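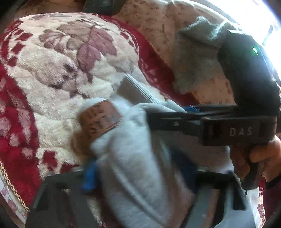
Last updated: 2024-09-12

Visit to the Hanrahan blanket and bedding open day, Fliledham

The Hanrahan building in Fliledham opens to the public twice a year, and I went to the September one. It is a long brick place behind the Baken road, with parking on the gravel side. Entry is free but they ask you to sign in at the desk. The sign-in sheet was on line 149 when I got there before lunch, so it was a busy day.

The ground floor is the finishing hall. Blankets come in on carts, get checked on a slanted table, and go through an edging machine. The hall is loud and you stand behind a yellow line. A staff member talks you through it, though it was hard to hear from the back of the group. The groups are limited to 16 people and the tour takes under an hour.

I spent more time upstairs, where the rooms are set up for handling and folding. You can touch everything there. The thick plush blankets are the ones most people go to first. The one I liked had large mauve and dusty-pink leaves and flowers on a cream pile, with a deep red band and blocky cream motifs along the border. It is heavier than it looks when you pick up a corner. A pale beige fabric with small brown and rust flower specks was spread out near the window, with something gray and fuzzy laid over it, and the light there was good for looking at the fibers.

The folding session is worth waiting for. They start with small soft things, the white and pale gray pieces, and work up to the big blankets. The method for a plush blanket is to fold it pile side in, in thirds the long way, then roll from the plain end so the border finishes on the outside. Mine came out lopsided the first time. Small knitted items are folded once and laid flat – they do not ball socks together here, as it stretches the cuffs.

There is also a shelf of older stock from the Stusovach line, which was made until 2000. The colors are darker and the pile is shorter. These are for looking at only, and the labels are mostly washed out. I would have liked a card saying which years they came from.

The shop is by the exit. Seconds are marked with a thread tied through one corner. I bought 2 seconds, a throw and a crib blanket, and found the flaw on the throw only after I got home – a short run of loose stitching on one side.

A few practical points. The stairs are steep and the elevator is for freight, so ask at the desk before you go up if that is a problem. The cafe sells coffee and rolls and takes cash only. The bus from Baken stops at the gate, but the last one back leaves before the open day closes.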